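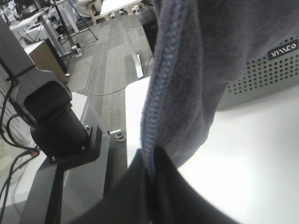 So can a robot do your laundry yet? Bits of it, slowly, and you'd still be putting most of it away yourself.

That's my view anyway, and I've been hearing "two more years" for about as long as I've owned a dryer. Niltau said it. Tremar said it in February, with a slick video. Great video. Every shirt the same size, laid out square.

My basket isn't like that. Inside-out socks. A fitted sheet with a tea towel stuck in the corner. Cloth is hard becuase it never sits the same way twice, and you have to find an edge before you can do anything. A kid of 5 finds the edge without looking.

Shop floor is a different story. Bolger runs arms that stack cartons all night, fine, same carton every time. Ask one to fold the rags after and good luck.
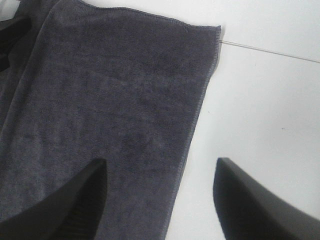
Charcoal towel on a white tabletop, gripper open over the hem.

Bakitz wants 343 bucks a month for a home folding unit. For that money I want the whole load done, and put in the drawer too. Not one towel in around 20 minutes while I stand there cheering.

Not against it. Would love it. My back would love it. But sell me the thing when it can cope with a heap on the bed, dog hair and all, and quit telling poeple it's done. Until then I'll fold my own, thanks, in front of the hockey.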